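Chapter 4
Teaching Your Arm to Sort

By now your arm moves, and if you followed Chapter 3 it stops when you tell it to. Great! Now it gets a job.

Sorting sounds like kid stuff until you try to write it down. Which comes first, color or shape? What happens when two pieces touch and the finger has to come down right beside them? Rangi Stubbs and I spent most of a November on that last question in the shared shop at Giddale, with an arm we call Willow, and I still think it was the most fun I've had with a pile of printed blocks.

You'll need a flat board, a base that holds it still, and a set of small shapes in a few colors. Print cylinders, stars and hexagons if you can (stars are wonderfully awkward). Ours sit on maple over blue pegboard, so the board can go back to the same spot every time.

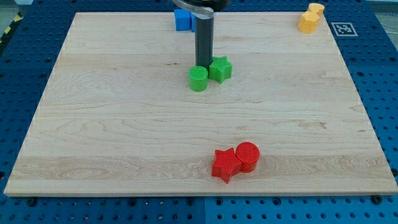 Start slowly. Run the arm at 38 percent speed for your first tries, and keep a notebook open next to you. Willow made over 1000 moves before we trusted her near a star, and the early pages of that notebook are the ones I still go back to.

4.1 Finding the Board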